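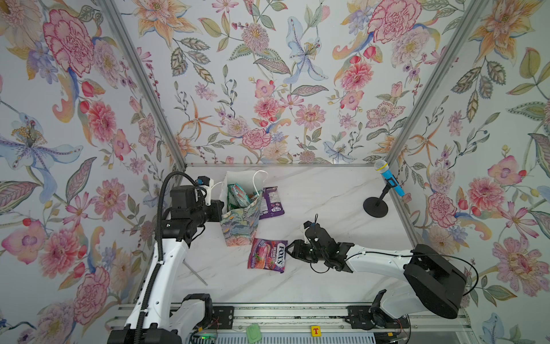 One shop clerk at Gretura told us that a gift bag is judged by its top: if the handles stand up and the snacks show a little, customers are content. Other clerks put weight first and looks second. We took both views into the packing rules of Section 3.

The rules cover paper bags with rope handles and light snacks in soft wrappers. Boxes go in before pouches.
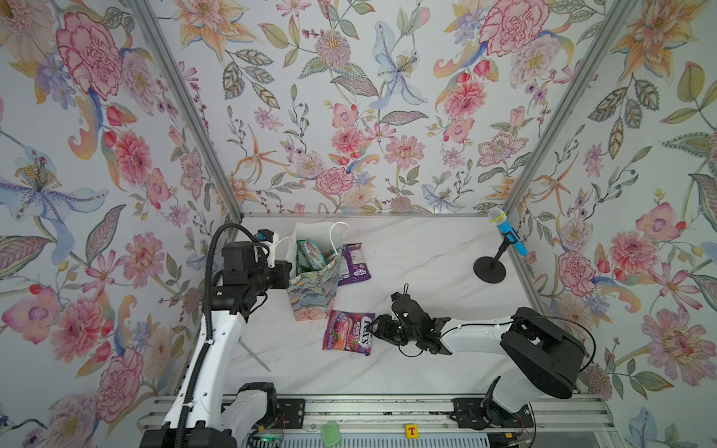

Pouches are the harder case, as they slump and take up more of the opening than their size suggests. The Orton list holds 3,666 packed bags, of which 1,969 had at least one pouch.

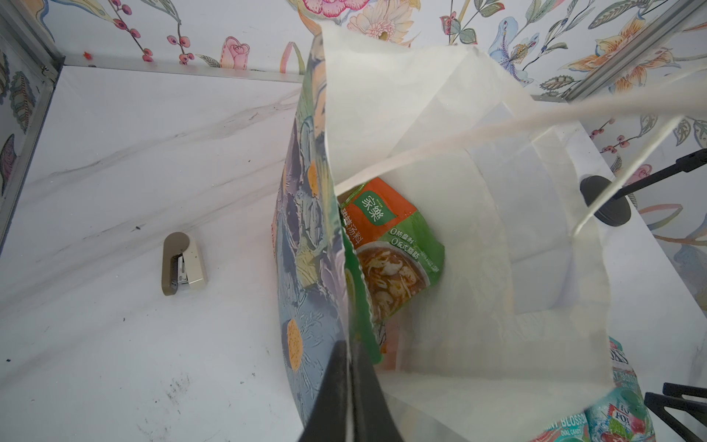 Paper stiffness sets how wide the mouth stays open. Zodby and Fung both grade it by hand, and their grades differ for thin stock. With thin paper the upper edges fold into flaps – as they do around the green and orange noodle soup package – and the packer has less of the opening to work with. We therefore scored mouth shape apart from item order. 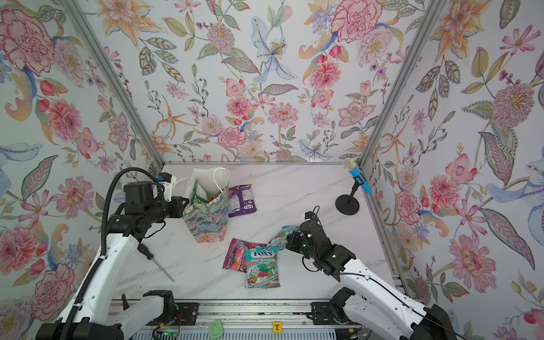
Figure 4. Paper gift bag near the back left of the table, with a teal and pink candy bag.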